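Inicio Recetas Costura Rincones Sobre mí Contacto

Mi mesita de juegos con la base verde de corte

¡Qué ganas tenía de enseñaros esto! Llevo desde agosto dándole vueltas a una mesa pequeña para jugar a las comiditas, y al final lo que mejor me ha funcionado es la base de corte de costura, la verde de toda la vida. La cuadrícula viene de maravilla para colocar las cosas, y encima el rosa del plato resalta una barbaridad. 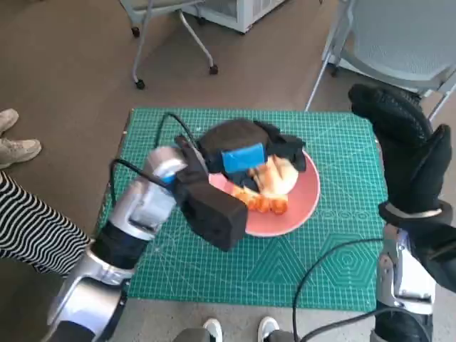 El plato rosa sobre la base verde.

La base me costó 19 euros en Prondero y el plato salió de una caja de Barko que tenía olvidada en el altillo (¡con 30 cacharritos dentro!). Me encanta mezclar piezas redondas y pequeñas, de colores de fruta madura – naranjas, amarillos, cremas – porque sobre el verde se ven enseguida.

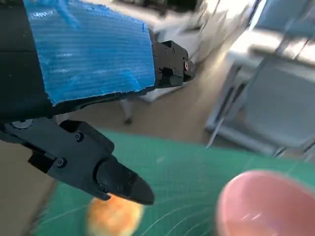
Para guardarlo todo uso una bolsa de tela con cordón, y la base va de pie detrás de la estantería, nunca enrollada, que luego coge forma y no hay quien la aplane. El plato lo lavo a mano con agua templada y jabón. 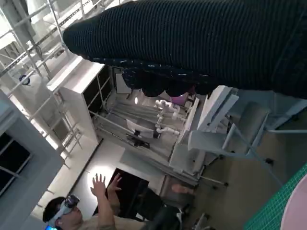

Lo próximo que quiero probar

Un mantelito a juego y otro cuenco más hondo – ya le he echado el ojo a uno de Quansah.

Imprimir Enviar por correo electrónico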